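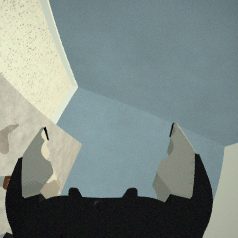
Wrist camera view in the sim, gripper open.

Gellville demo collection: your questions, my answers

I'm Guilan Liang and I look after demonstration gathering for Gellville, our tabletop manipulation project. I get the same questions from every new batch of operators, so I finally sat down one afternoon in January and typed them all up. If you're about to do your first session, have a read before you log in. If you've been at this a while, skip down to the bit on rejected episodes, as that part has changed.

What am I being asked to do?

You drive a simulated arm through a short task, start to finish, and we save what you did. The learning system gets the camera views, the joint positions and your commands, and it tries to work out how to do the same thing by itself. You don't need to know any robotics. Some of our best operators came to us from playing far too many video games, and one used to run a bobcat!

The current task is the cube and the box. You get a cube with a number on it and an open box with a number on it, and the cube goes in the box. That's all of it. Please don't get creative and slide the box around to meet the cube (people do, and I get why, it's quicker).

How many episodes make up a session?

Twenty is too many for a first go, so new people do 15. After that it's 20 per session, with a proper break in between sessions. I mean get up, leave the desk, have a cuppa. I can see it in the data when people don't. The paths get jerky and everybody starts grabbing the cube by its corners.

What views do I get?

Two. There's the wrist camera, which rides along with the gripper and is the one you'll stare at most, and an overhead camera that takes in the arm and the work surface. Use the overhead for the big move across and the wrist for the last little bit. New operators tend to stick with one or the other, and you can pick them from their recordings. The wrist-only folks overshoot, and the overhead-only folks come down off-centre.

Why is the cube always turned some funny way?

Because Altlow, our scene shuffler, spins everything before each episode. Cube, box, start pose of the arm, the lot. If the cube always sat square to the gripper, the model would learn one grasp and fall over the first time it met anything else. So you'll get awkward ones. Sometimes the two objects are well apart, and sometimes there's only a short gap between them, and you have to think about where your fingers are going to fit before you come down.

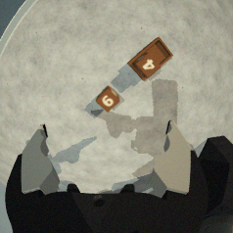
My habit with the close ones is to stop above the cube, rotate the wrist until the fingers line up with two flat faces, and only then lower. It costs a second or two. I'd much rather have a slow clean example than a fast one where the fingertip clips the box wall on the way down. The model copies everything, including your bad habits — especially your bad habits, it sometimes feels like.

Do the numbers mean anything?

For this task, no. Any cube goes in any box. They're there for a later task where the instruction will name a number, and we wanted the objects to look the same across both. Don't worry about whether you're reading a 6 or a 9.

And the shadows? They're a bit distracting.

They are, sorry. Altlow moves the lights as well, and it can throw some pretty odd shapes over the table. Leave them be. A shadow is handy for judging height once you get used to it: watch the shadow of the fingers as you lower. If you really can't make out the cube, hit the flag key and move on to the next one. You won't be marked down for a flag.

I dropped the cube. Do I start over?

Nope, keep going! If the cube's still on the table, pick it up again and finish. Recoveries are gold to us. A model that has only ever watched perfect runs has no idea what to do after a fumble. If the cube goes over the side, end the episode and tag it "lost".

What I don't want is dropping it on purpose. Xiuying Lü, who reviews the recordings with me, can spot a staged drop from a mile off, and she'll send it straight back to you with a note.

What gets an episode rejected?

Mostly these, and the third one is new:

Pushing the box instead of lifting the cube.

Sitting still for ages at the start. Have your look around before you press record, not after.

Ending while the gripper is still over the box. Open the fingers, lift clear, then stop.

We've kept 929 episodes so far, and nearly all of the ones we threw out failed on that last point. It's a real nuisance, as the rest of the run is usually fine. We tried trimming them by hand and it made a mess of the timing, so now they just go back in the queue.

The arm's in my way on the overhead view. Can I move the camera?

You can't, and I wouldn't let you if you could. The overhead camera stays put for the whole collection so that the views match from one operator to the next. When the arm comes over the top of the box or the cube, you'll lose part of it, and you've just got to lean on the wrist view for that stretch. It gets easier. If you're lost, raise the gripper straight up, swing back a bit, have a look and come in again. That counts as a perfectly good example too.

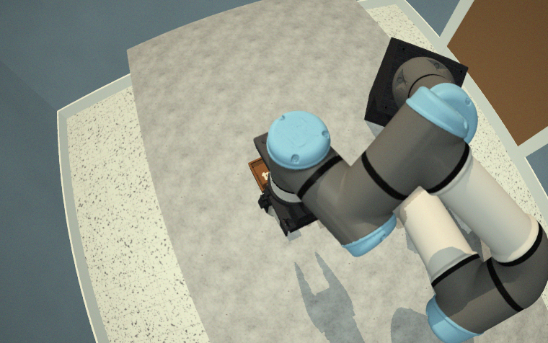
Can I work from home?

Yes, if your connection passes the Esteves check, which runs by itself when you log in. It'll show green or it won't. Amber means you can practise but not record. Lag turns up in the recordings as tiny pauses, and the model happily learns to pause.

Where do my recordings end up?

They upload to Ondura at the end of each session, under your operator number with no name attached. Please wait for the bar to finish before you shut the window. Xiuying looks at a sample the next morning and you'll get comments by lunch, usually short ones.

Can I see what the model's learned from me?

Not from you alone, I'm afraid — it's all mixed in together. But we replay the latest version on a few fresh layouts whenever there's a new training run, and operators are welcome to watch. Ask me and I'll add you to the invite.

My question isn't here

Post it in the operators' channel and tag me or Xiuying. If it's about pay or scheduling, it's not us, it's the form on your login page.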